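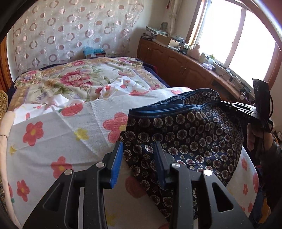

4. Two-hand garment work with the Iltum hand grippers

Read section 3 first if the pads aren't on yet. This part covers folding and straightening clothes with a pair of Iltum units, left and right. A bed is fine as a work surface. So is a table.

Before you start

4.1 Lay a flat sheet under the work area. Prints are OK. Dark garment on a light sheet is easiest – you can see the edges.

4.2 Put one garment down. One. Waistband or collar away from you for the first few runs.

4.3 Check both jaws. Pads seated, ribs facing in, no thread caught between the ribs. Squeeze and let go a few times. Arms should close evenly and open on their own.

4.4 Look over the pivot pins. A pin standing proud of the plate gets pushed back in before you go on. Do not oil them. Oil ends up on the cloth.

4.5 Run the cable down the outside of your forearm, leave a loop at the housing. Too tight and it pulls when you reach across.

NOTE: Dust and lint show up on the black plastic right away. Harmless. Dry brush, end of session.

Picking up an edge

4.6 Power on both units, hold still until the light goes steady. If it's still blinking after 12 seconds, power off and start over.

4.7 Bring the first gripper in from the side, at the top corner of the garment. Keep the fingers low, nearly flat to the cloth.

4.8 Close on the corner. Light squeeze. Two layers is plenty, on a waistband you will probaly get more – back off and take less.

4.9 Bring the second gripper to the opposite corner, jaws open. Close the same way.

4.10 Lift both together. Slow. Stop when the cloth clears the sheet.

CAUTION: Keep bare fingers out of the linkage. The inner bars close up as the jaws close and they will pinch.

CAUTION: No zippers, hooks or pins between the pads. Ribs tear. Replacement pads are part 183, sold in pairs.

Folding

4.11 With both corners held, bring the top edge over to the hem. Lower it, then open the jaws. Don't drop it.

4.12 Smooth with closed jaws, center out. Pads flat, not on their tips.

4.13 Regrip at the new corners and fold again if needed. Most skirts and pants take two folds.

4.14 Open both jaws and back them straight out before you lift away. Lifting early drags the top layer and you get to do it again.

If it goes wrong

Cloth slips out – pads dirty or worn. Wipe with a damp cloth, let dry.
Sheet comes up with the garment – you're gripping too deep. Raise the tips a little.
One jaw lags – check for lint at the inner pin, then see the Budell linkage adjustment in section 7.
Error 221 – cable loose at the housing. Reseat it, power cycle.
Left and right swapped in the Rondunton software – swap the plugs at the Hwang hub, no need to restart.

NOTE: Rest your hands every 16 garments or so. Grip gets sloppy when your tired and the pads wear faster.

Storage

4.15 Power off. Jaws open, never clamped shut. Coil the cable loosely and keep the units out of direct sun, the pads harden.

Next: section 5, towels and bedding.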